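Choosing a Sofa for a Small Living Room

Sep 29, 2019

Readers of this blog will be aware that the household moved in July to a smaller apartment, and that the old sofa did not make the journey. It was 91 inches long and the new front room could not receive it. The search for a replacement took most of the summer. The following notes are offered to anyone who is about to begin the same process, and they are limited to matters on which I now have direct experience.

Measuring the Room and the Route

The measurement of the room is the lesser task. The measurement of the route to the room requires more care, and it should be completed before any store is visited. In our building the route consists of a front door, a narrow hallway, one turn of the stairs and an apartment door that opens inward against a radiator. The turn of the stairs decided everything. A sofa that passes easily through a doorway on its end may still fail at a landing, where the ceiling height matters as much as the width.

I recommend writing down the following:

The width of each door, taken with the door open and including the thickness of the door itself if it can't be removed.
The height of the ceiling at each landing.
The position of any radiator, handrail or light fitting that projects into the path.

Most stores will provide the packed size of a sofa on request. The packed size is often larger than the figure printed on the tag, and it is the packed size that must come up the stairs. Legs that unscrew are a real advantage. Ours unscrew, and without this the delivery would have ended on the first floor.

The Matter of Budget

The original budget was set at 500 dollars. This proved workable for a used sofa and too low for a new one of the quality desired. Delivery was quoted separately by every seller I contacted, and removal of the old piece, where offered, was a further charge. One store, Van Beek, included the carrying of the sofa to an upper floor in its delivery fee. Another, Butance, delivered to the curb only and asked 107 dollars for doing so. Prospective buyers should ask about this early, as the answer may change which sofa is the cheaper one.

I would also advise setting aside a sum for a fabric protector or a washable throw. A light-colored throw was purchased for our own sofa within the first week, following an incident with a bowl of tomato soup.

Firmness and Seat Depth

A sofa should be sat upon for longer than is comfortable for the salesperson. Ten minutes is a reasonable minimum. Many seats that feel generous at first are found to be too deep for a person of average height, who must then choose between sitting upright with no support and leaning back with both feet off the floor. Shorter members of the household should be brought along and consulted in person.

The Kiko model, which I had favored on the basis of its appearance, was rejected for this reason. The seat was handsome and wide, and it was impossible to drink a cup of coffee while seated on it. The Werel was shallower and a good deal firmer. Firm seats appear to soften somewhat in the first months of use – ours is already less severe than it was on arrival – and I would now choose the firmer of any two.

The number of seat cushions also deserves some thought. A single long cushion is the most comfortable for lying down, but it is awkward to turn over and difficult to clean. Three cushions leave the person in the middle well supported and everyone else in disagreement about the gaps. Two cushions give large, easy surfaces, although a third guest will be seated directly on the seam.
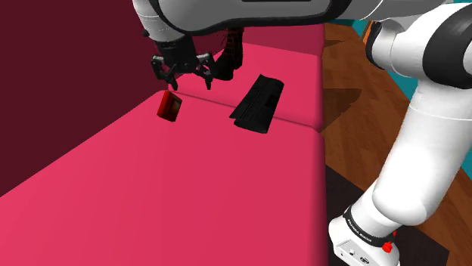

Color

On the subject of color, I began with a firm preference for gray and have ended elsewhere. Gray is practical and is available from every maker at every price. It also made our north-facing room look like a waiting area when the sample was laid across a chair on a cloudy afternoon. Warm colors performed better in the same light. Reds and pinks, which I had assumed would be overpowering, were found to be pleasant in a room with white walls and a plain rug, provided that the curtains were kept quiet.

Samples should be requested and should be viewed at home, in the morning and again under the evening lamp. Strong colors in particular will look much darker wherever the light does not fall directly on them. The fabric on the Werel was a brick red in the store and is nearer to rust in our front room. I am content with it, but it was a surprise.

After Delivery

The sofa was delivered on the agreed date and was brought up the stairs with perhaps an inch to spare at the landing. The packaging filled the hallway for several days. Anyone living in a building with shared recycling may wish to check the collection schedule beforehand.

The remaining item is a side table, which must be narrow enough to stand between the left arm and the radiator. Suggestions may be left in the comments.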